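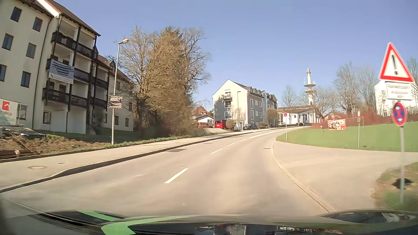 How to Make a Treasure Hunt for a Child Who Can't Read Yet

My daughter was three when she decided that treasure hunts were the best thing in the world, and I've been making them ever since (she's six now and her little brother has joined in, heaven help me). Written clues are no good at that age, so I use picture clues. They take me an evening to make, and I've got quicker at it.

What you'll need: plain card, felt tips, sticky tack, an envelope and a small box for the treasure.

Step 1. Choose your hiding places first. I walk through the house after bedtime and pick places the children can reach by themselves. Inside a welly, under the bath mat, behind the cushion on the big chair. For a three-year-old, five or six is plenty. I once did 12 and we had tears by number eight!

Step 2. Draw one card for each place. You really don't need to be able to draw. My fridge is a rectangle with a handle and they've never once been puzzled by it. If drawing fills you with dread, cut pictures out of an old catalogue instead.

Step 3. Put a number on the back of each card and write yourself a list of what goes where. Please do this bit. The clue you hold in your hand is for the NEXT place, so it's very easy to get in a muddle and send everybody round in a circle.

Step 4. Hide the cards, starting from the end. Treasure first, then work backwards until you're left with card number one, and that goes in the envelope. I hide mine while they're having breakfast.

Step 5. Hand over the envelope and try to keep quiet. If they get stuck, "warmer" and "colder" works nicely. With two children, let them take turns opening the clues -- we learned that one the hard way last December.

For the treasure we've had stickers, chocolate coins, a new bath toy and, one very wet afternoon, a packet of raisins, which went down far better than I'd expected.

For older ones, cut the last card into jigsaw pieces and leave a piece at every stop. My friend Enikő Juhász makes hers into a story about a dragon called Trollance who has lost his socks, and her boys ask for it again and again. We've borrowed him a few times now -- he's currently missing a hat as well.

Keep the cards in a tin when you've finished. Shuffle them and you've got another hunt ready for next time.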